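May 8, 2025
By the production office, Droklow

Progress report to the publisher: Fisstead, second production period

This report covers work on Fisstead from the start of February to the close of the current milestone. It follows the order of the milestone schedule attached to the funding agreement. Items carried over from the previous report are marked as such in the text.

Summary of status

Fisstead is a cooperative settlement game for up to four players, set in a river delta that floods on a fixed cycle. The playable build now contains the full first region, the flood system, the revised crafting chain and online sessions. The second region exists as terrain only. Of the deliverables listed for this milestone, all but two are complete. The two open items are the save migration tool and the controller remapping screen. Both are covered below.

The build delivered with this report runs from launch to the end of the first region without developer commands. The previous build required a restart after the second flood, because water volumes were not released when the region reloaded. That fault is fixed.

Engine and tools

The project moved to the current version of the Prolness toolset in February. The move took longer than planned. Most of the delay came from the terrain importer, which had changed the way it stores height data. Older terrain tiles loaded with visible seams along their north and east edges, and the seams shifted when the tiles were saved again. A conversion step was written and run over every tile in both regions. The originals are kept in a separate branch until the end of the next milestone.

The level editor now shows flood height as an overlay. Designers can set the water to any point in the cycle and see which paths, doors and storage points are covered. Before this, the only way to check was to run the game and wait, or to edit the cycle value by hand and remember to put it back. Several bugs in earlier builds came from a cycle value that had been left in place after a test.

The automated build now produces Windows packages every night. Console packages are still made by hand. Automating them depends on access keys that have been requested and not yet received.

Flood system

The flood system is the main technical risk named in the agreement, and it took the largest share of programming time in this period. The water surface is no longer simulated as one body. The delta is divided into basins, and each basin holds a level and a list of openings to its neighbors. Water moves between basins at a rate set by the size of the opening and the difference in level. Player-built dikes close an opening, and a broken dike opens it again.

This model is less detailed than the earlier one and much cheaper. It also behaves the same way on every machine in a session, which the earlier model did not. In the old build, two players standing on the same dike could see water levels that differed by the height of a step. The new model sends only basin levels and opening states over the network, and the client draws the surface from those.

One fault remains. When a dike is removed and rebuilt within the same update, the opening can be recorded twice, and water then passes through at double rate until the session is reloaded. The cause is known. A fix is written and is waiting for review.

Frame rate on the minimum specification machine holds at the agreed target in the first region outside of peak flood. At peak flood with all four players in the market district, it drops below target. Profiling shows that the cost is in reflections and in floating debris, with the water model itself taking a small part of the total. Debris will be limited per basin in the next build. Reflections will be reduced in quality when the camera is moving quickly.

Crafting and economy

The crafting chain was rebuilt after the last review. The earlier version had too many intermediate parts, and testers spent long periods carrying goods between benches. There are now 102 craftable items in the first region. Intermediate parts that were used in a single recipe have been removed and their cost folded into the final item.

Storage has changed as well. Benches now draw from any chest in the same building. A chest below the flood line loses perishable goods when the water reaches it, and keeps tools, stone and metal. Testers understood this rule once the chest display was changed to show which goods were at risk. Without that display, most of them assumed that everything was lost, and they moved all of it.

Prices at the trading post are fixed for now. A price model that responds to the flood cycle was tried and set aside. It rewarded players who bought grain before each flood and sold it after, and there was little reason to do anything else. The model may return in the second region, where grain cannot be stored for a full cycle.

Art and animation

All buildings in the first region have final models. Interior props are complete for houses, workshops and the market. The boatyard still uses temporary props for ropes, sails and the large crane.

The character set has four body types, each with a full set of work animations. The poling animation for boats was redone because the pole passed through the hull when the boat turned. Swimming animations are final. Climbing is in the game with temporary animation and will be replaced in the next period.

Texture memory was over budget at the start of this period. Two changes brought it under. Building materials now share a common set of surfaces with tint values, and distant terrain uses a single combined texture per tile. There is some loss of variety in roof colors, which the art team considers acceptable.

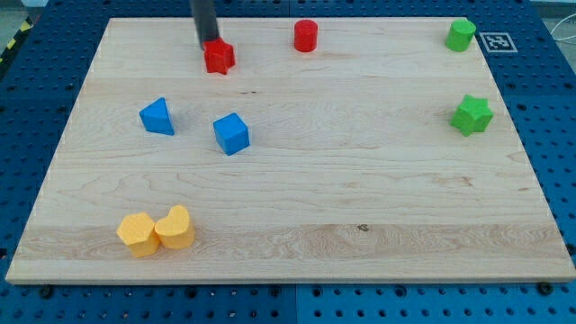

The user interface has been redrawn in the new style. Inventory, crafting, map and session screens are done. The settings screen is done apart from controller remapping, as noted in the summary. The map screen now keeps player markers between sessions, a request that came up repeatedly in the last test round.

Audio

Ambient sound for the first region is complete. Each basin carries its own water sound, mixed by level and flow, so a player indoors can hear that a nearby channel is rising. Music is complete for the dry and rising phases of the cycle. The peak and falling phases use placeholder tracks.

Voice recording has not started. The script for the first region is locked and contains 228 lines. Recording is scheduled for the next period, and the cost is within the amount set out in the agreement.

External testing

A closed test was run with 200 invited players, handled by Dumitrescu under the existing testing contract. Players were given the build, a short guide to the controls and a feedback form. No instructions were given on the flood cycle – the purpose was to see whether the in-game warnings were enough.

They were enough for the first flood and not for the second. The second flood comes from the seaward side, and many groups had built their dikes facing upstream only. Feedback on this point was divided. Part of the group found it a fair surprise, and others felt that the game had taught them one thing and then punished them for it. A tide marker has been added to the harbor wall, and a line of dialogue at the trading post now mentions the sea gate. Both changes are in the delivered build and have not been tested outside the studio.

Session stability was good. The most common fault reported was a failed rejoin after the host had put the machine to sleep. The session service kept the old address and sent returning players to it. The service now clears the address when the host stops responding.

Solo play was rated lower than group play. The main complaint was the time needed to repair dikes alone. Repair time now scales with the number of players in the session. Further changes to solo play are planned once the second region can be tested, so that both regions can be balanced together.

Open items

Save migration. Saves from the previous build do not load in the current one, owing to the change in the flood model. The migration tool reads old saves and places players, buildings and goods correctly. It does not yet convert dikes that were built across what is now a basin boundary. Delivery moves to the next milestone.

Controller remapping. The input layer supports remapping and the settings are stored correctly. The screen itself is missing. It was held back while the interface style was being settled and is now in progress.

Staffing and budget

Spending is within the approved amount for the period. The toolset move used more programming time than planned, and this was covered by delaying work on the second region. There was no draw on the contingency. One contract position in animation is open. If it is not filled early in the next period, the climbing animations and the second-region creatures will compete for the same time, and climbing will be done first.

Work planned for the next period

The second region will be brought to a playable state, with placeholder buildings and the full basin layout. The dike fault and the debris limit will go into the first build of the period. Voice recording, the remaining music and the boatyard props will follow. A second closed test is planned for the end of the period, again through Dumitrescu, and will include saves carried over from the delivered build.

Approval is requested for one change to the schedule. The agreement places the public demo before the second closed test. Droklow proposes to reverse the order, so that the demo can include any changes to the second flood that come out of the test. The demo content and the total cost would stay the same. A written answer before the next build is locked would allow the demo branch to be set up in time.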